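# Cold brew coffee at home, the lazy way

I got hooked on cold brew two summers ago and I still can't believe how easy it is! You need coarse coffee, cold water, a big jar and a fridge. My jar is a plain one from Ondia, but any clean jar with a lid will do.

## What goes in

- 100 grams of coarsely ground coffee
- 745 grams of cold water
- A fine strainer and a paper filter

Ask for a French press grind if you buy your coffee ground. Anything finer turns muddy and takes forever to strain (I learned this with a bag of espresso grind, and it was a long evening).

## Making it

1. Tip the coffee into the jar.
2. Pour in half the water and stir until there are no dry clumps.
3. Add the rest, put the lid on and leave it in the fridge overnight. I go for 16 hours.
4. Strain through the sieve first, then through the paper. Don't squeeze the grounds!

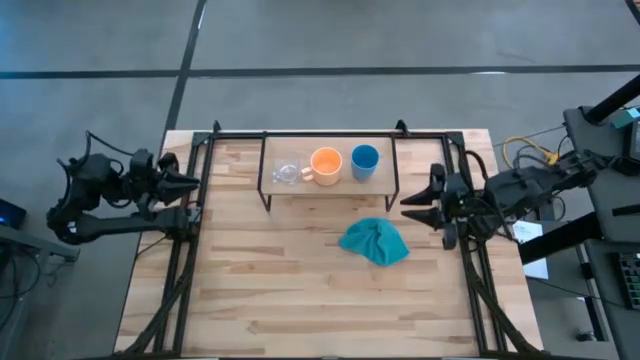 You now have a concentrate, so it wants thinning. I start with equal parts coffee and water over plenty of ice, then taste and add more water if it bites. Milk is great too, and so is a splash of tonic if you're feeling brave.

My friend Elínborg Hedegaard drops a strip of orange peel in the jar for the last hour, and I've been copying her ever since. A cinnamon stick works the same way in December.

It keeps for a week in the fridge with the lid on, though the first three days taste best. Leftovers make wonderful ice cubes for the next glass.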